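Remedios Palacios wants to look after the county's money

The race for county treasurer in Skandville does not usually fill a room. When I met Remedios Palacios, she had just come from a meeting with 17 voters, and she was pleased with the number. "In March I spoke to four people, and one of them was waiting for the bus," she said.

Palacios, 52, is running for the office for the first time. She worked for many years as an auditor, first for a hospital and later for the town of Desmet, where she checked the accounts of the schools and the water service. She has never held an elected post. Her opponent has held this one for two terms.

I asked her first what a county treasurer does, because many of my neighbours could not tell me. "The treasurer collects the property tax, keeps the money safe and pays it out when the county board has decided," she answered. "The treasurer doesn't set the tax. People get angry with me about the tax at the door, and I have to tell them that I can't lower it. Some of them close the door then."

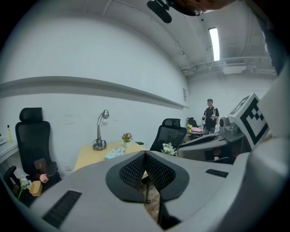
What she can change, she says, is the way people pay. At present a household must pay its property tax in two parts, and a late payment costs a fixed fee of 100 dollars, also when the sum owed is small. Palacios would like to offer monthly payments and make the fee depend on the debt. "I met a man who owed 300 dollars and was one day late. He paid a third more. I don't think this is what the law was made for."

The fixed fee was approved by the county board, so she would need its agreement. She admits this without being asked twice. The monthly payments, on the other hand, are in her opinion a decision of the treasurer's office alone. The county lawyer has not given a view on it.

We spoke for some time about Derinance, the computer system that sends the tax bills. It replaced an older one, Lesanance, and the change went badly. According to the office, 881 households received a bill with the wrong amount, and some of them received it twice. The present treasurer has said that all the bills were corrected and that no one lost money.

Palacios does not dispute this, but she is not satisfied with it. "They corrected the bills of the people who phoned, and after that they began to look for the others," she said. "An auditor looks first at the ones who don't phone."
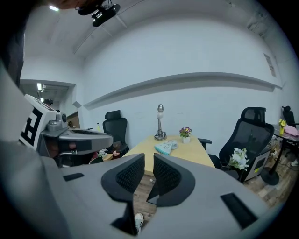
A question of experience

Her critics say that checking accounts is different from running an office. The treasurer has a staff and must answer to the board every month – and, in a bad year, must also speak with the banks. Palacios has never led more than three people.

"It is a fair question," she said, and she was quiet for a moment. "I have spent my working life reading what other treasurers did. I know where the mistakes are usually made. I would keep the staff that is there, because they know the work, and I would ask them what they need before I change anything."

She was less patient when I asked about her party. The office is elected on a party list, like most others in the county, and she thinks it should not be. In her leaflets the name of the party is printed small, on the back page. A few local members have complained about it. She told me she had read their letter and had not yet replied. 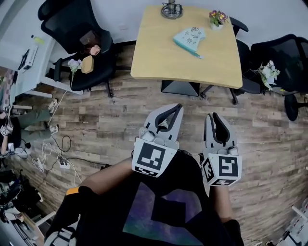

Skandville, July 2022

On the county's savings she is careful, perhaps too careful for a campaign. The reserve is kept in short deposits which bring very little interest. She would move a part of it to longer ones, but she refuses to name a sum before she has seen the full accounts. I tried three times. "If I give you a figure today, it will be the wrong figure, and you will print it," she said.

She also wants the office in Desmet to open again for one day each week. It was closed to save rent, and people there must now drive to Skandville if they wish to pay at a counter. Her plan is to borrow a desk in the town library. The library has agreed in principle, but there is nothing in writing. 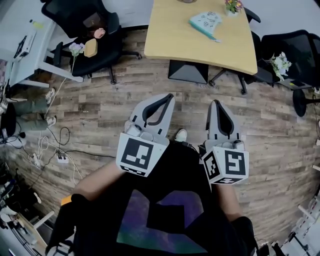

Dale Hutchens disagrees with this part of the plan. He says that most people in Desmet already pay by post or by telephone, that a borrowed desk still needs a trained clerk behind it, and that he would prefer to see the money spent on answering the phones more quickly.

Palacios had heard this argument before. She said that the clerk would come from the present staff and that she would end the service after a year if it was little used. Then she took out a notebook and wrote down the point about the phones. Her next meeting is in Desmet, in the same library, and she expects to be asked about the desk again.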